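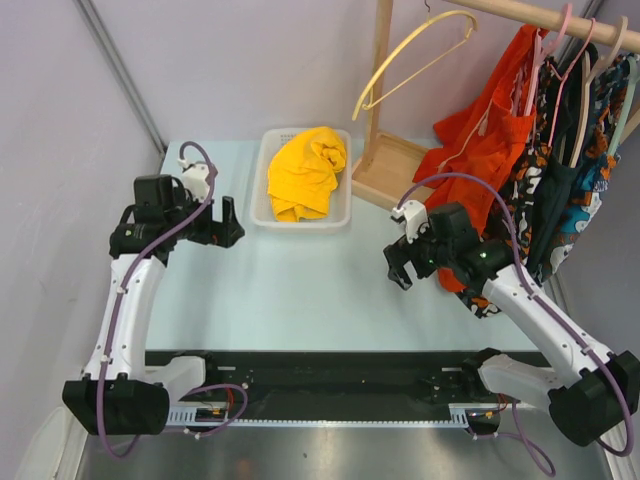
**Ticket 105: invoices from Vamberg print with the wrong tax line**

Status: open, whatever the vendor says

2019-07-08. Fultero support closed this as "resolved by update." I installed the update. The first batch came out fine, the second had the old tax line again on 4 invoices out of 40. I'd call that the same bug.

They suggested clearing the print cache. Did it, restarted, same result. They then suggested the Mollah printer driver was at fault. I doubt a driver can pick a tax rate — and the PDF preview is wrong too, before anything reaches a printer.

What the bad invoices share: all were started as quotes and converted later. Typed in fresh, the same customer and items come out right. Sent this to Fultero with the PDFs attached. Reply was a link to the help page on printing.

Workaround for now: don't convert quotes, retype them. Skunus orders can run to 200 lines, so that won't hold for long.

Fultero says a fix is planned for August. Leaving this open until I've seen a converted quote print correctly.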